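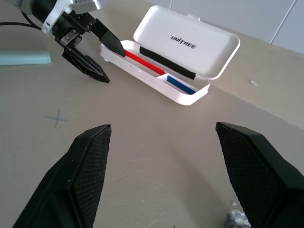 Papers > Bimanual Manipulation > Evaluation of a Packaged Two-Arm Kit > Section 4

4. Evaluation of the Baltgate kit

4.1 Kit as delivered

The Baltgate kit is sold as a complete two-arm package for small laboratories. It includes the arms, a pair of two-finger grippers, a camera for each wrist, and the Lunside control software, which records joint positions and wrist video on a shared clock. We bought the kit at list price and had no contact with the vendor beyond ordinary support requests. Khattak assembled it from the printed manual, and the arms were moving under operator control after 14 hours of work. Most of that time went to cable routing and to a firmware mismatch between the left and right controllers.

4.2 Tasks

We chose desk items for the tests, as in the Mughal task list, and left out anything that needed a tool. The main task uses a hinged pencil case with a divided tray. The arms must bring the case to a usable angle, open the lid, and place or remove long, narrow pieces without tipping the tray. Figure 4 shows the case open on the work surface, with the fingers of one gripper spread at the left end of the tray and those of the other in the foreground. A cross drawn on the surface is visible at the left.

An episode was scored as a success if the lid was fully open and the requested pieces were in the correct compartment when the operator ended the recording. Episodes with a dropped piece were kept and scored as failures.

4.3 Data and results

The full set holds 1,153 episodes, recorded by 5 operators between March and the end of testing on Friday, June 8, 2018. Each operator was given 60 minutes of practice before the first recorded episode. Practice runs are not included in the set.

Lid opening was the slowest step for every operator. The finger pads hold a flat edge well, but the fingertips are wide compared with the latch, and small errors in wrist angle pushed the case across the table. Piece placement was more reliable. The divider caused trouble mainly when a piece came down at an angle and rested on top of it.

The software stopped recording without a warning on several occasions when the disk was nearly full. Support sent a patch, and we did not see the fault again. The Galik kit, tested in Section 3, gave an audible alarm in the same condition.

Figure 4. Pencil case task with the Baltgate kit, wrist camera view.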